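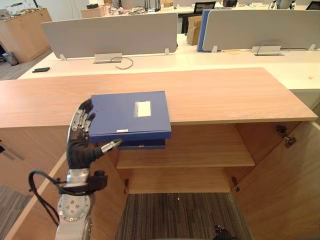
Figure 4.1 The robot hand at the blue file box, with the fingers against its side and the thumb reaching under the front edge.

Chapter 4
Showing the Task

4.1 Why we show and do not only program

In the previous chapter the robot moved between points which we typed in ourselves. This method is good when the object stands always in the same place. With an office cabinet it becomes difficult very soon. A file box may lie a little turned, the door may stand open less than yesterday, and the person who wrote the points must come back and write them again.

A person who puts a file box on a shelf doesn't think about points. He or she feels the edge, moves the thumb a little, and lifts. Much of this knowledge is hard to say in words, and even harder to write in a program. It is easier to show. In this chapter we study how a task can be shown to a robot by a human operator, and how the movement is kept so that it can be used for learning later.

We call one complete showing of the task a demonstration. A demonstration has a beginning, an end, and between them a record of what the robot measured and what it was told to do. Please keep these two things separate in your mind from the first page. What the robot was told is the command. What the robot did is the state. When the hand presses against something hard, the command can be several millimeters away from the state, and this difference carries useful information about the contact.

4.2 Two ways to show

The first way is to guide by hand. The operator takes the arm, the motors give way softly, and the arm is led through the movement. The joints remember where they were. The advantage is that the operator feels the weight and the resistance directly. The disadvantage is that the operator stands in the middle of the work place, and the body of the operator appears in the camera pictures. A model that learned from such pictures has learned with a person in them, and later the person is gone. Another difficulty is the fingers. To lead one arm with two hands is possible, but to bend five robot fingers at the same time is more than most people can manage.

The second way is remote control, also called teleoperation. The operator stands or sits apart and moves his or her own hands, and the robot hands follow. The movement of the operator can be measured by gloves, by a camera, or by a small pair of leader arms with the same joints as the big ones. The camera pictures stay clean. But the operator has lost the feeling in the fingertips, and must judge the contact by the eyes. New operators usually press too strongly. After some practice they become more gentle, and also slower.

In the course at Nollivell both ways are taught, and the students begin with guiding by hand. For the file box task in this chapter we use remote control only. The software is Birnerus, which was introduced in Chapter 2. Readers who work with another program will find the same functions under different names.

4.3 The file box task

The task is simple to say: take a flat file box from the top of the cabinet and lay it on the middle shelf. Before you read further, try it with your own hands and a similar box, and do it slowly. Most people do at least these parts without noticing them.

First, the box is brought a little over the front edge of the cabinet top. A flat box that lies fully on a surface offers no place for the thumb.

Second, the thumb goes under and the fingers hold from another side. The grasp is checked by a very small lift, before the real lift begins.

Third, the box travels out and down, in front of the cabinet. Here the open doors must be respected. The elbow of the arm needs space too, and it is often the elbow that touches something, not the hand.

Fourth, the box goes in over the shelf and is set down. The front edge of the box should come to rest before the fingers open.

We call these parts phases. The operator doesn't need to stop between them. But when the demonstrations are checked afterward, it helps very much to mark at which moment one phase goes over into the next.

Look again at Figure 4.1. The four fingers point upward and are only slightly curled, so the hand is not closed around the box in the way a person would hold a cup. For a wide, flat object the side of the fingers gives a long line of contact, and the thumb gives support from below. Students often try first to pinch the lid. This should be avoided. The lid and the base are two separate parts, and a grasp that holds only the lid depends on the clasp.

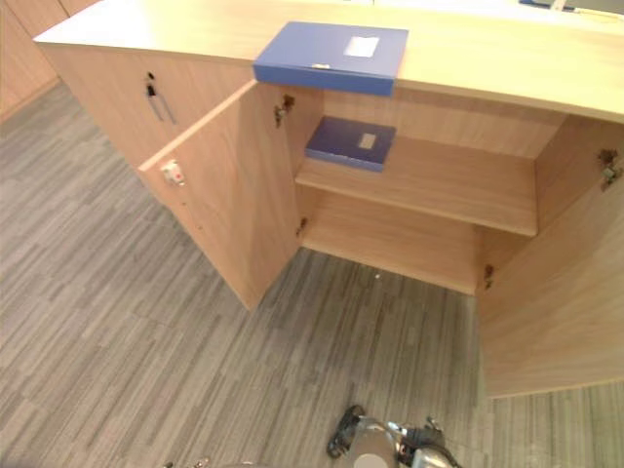
Figure 4.2 The cabinet with its middle compartment open. One file box is on the top and a darker one is on the shelf.

4.4 Preparing the work place

A good demonstration begins before the recording. In Figure 4.2 one box lies on the shelf, toward the left and near the rear wall, and the rest of the shelf is free. This matters for the plan of the movement. The operator must decide before the first lift where the next box shall go: beside the other one, or on top of it. If the decision is changed in the middle, the demonstration shows a hesitation, and the model will learn the hesitation as well.

For the same task we want variety, but in a controlled manner. Change the position of the box on the cabinet top. Turn it by a few degrees. Change the angle of the doors. Do not change everything at once, at least in the first set. In the Carroll exercise at the end of this chapter you will record 30 demonstrations with the doors fully open, and only then begin to move the doors.

The view from the head camera should be checked from the position in which the operator will work. When the robot looks steeply down, the floor fills a large part of the picture and the depth of the compartment is harder to judge. When the head is raised, the surroundings behind the cabinet come into view, and these may change from hour to hour. Neither view is wrong. It is important only that the operator and the model see the same thing.

4.5 Recording

Birnerus stores the camera pictures 30 times per second. The joint values come faster and are matched to the pictures by their time stamps. Between the hand of the operator and the hand of the robot there is a delay, in our set-up around 40 milliseconds. An operator doesn't notice so small a delay in free movement. In contact it can be noticed – the fingers arrive, and the eyes learn it a moment later. For this reason we ask the operators to move slowly in the last centimeters.

A failed attempt should be marked as failed and kept in a separate folder. Please don't delete it. In Chapter 7 we'll use the failed attempts to train a model that judges the grasp. A demonstration in which the operator slipped and then corrected the slip is not a failure. Such corrections are valuable – without them the robot has never seen how to come back to a good position.

The opposite problem is the demonstration which is too perfect. When one skilled operator records the whole set, all movements look alike, and the model knows only a narrow path. The Stindness method, which is treated in Section 4.7, divides the set between several operators and compares their paths phase by phase.

4.6 Words used in this chapter

Demonstration: one complete showing of a task, with commands, states and camera pictures.

Operator: the person who guides the robot, by hand or from a distance.

Command and state: what the robot was told, and what it did.

Phase: a part of the task with one purpose, for example the small lift.

Leader and follower: the device moved by the operator, and the robot that copies it.

Questions before you continue

Write down the phases for taking the darker box out of the compartment in Figure 4.2. Are they the phases of Section 4.3 in reverse order? Consider especially the moment of the grasp, when the box lies flat on the shelf and the thumb can't come from below.

Then compare guiding by hand and remote control for this second task, and decide which of them you would use if the operator has never worked with the robot before.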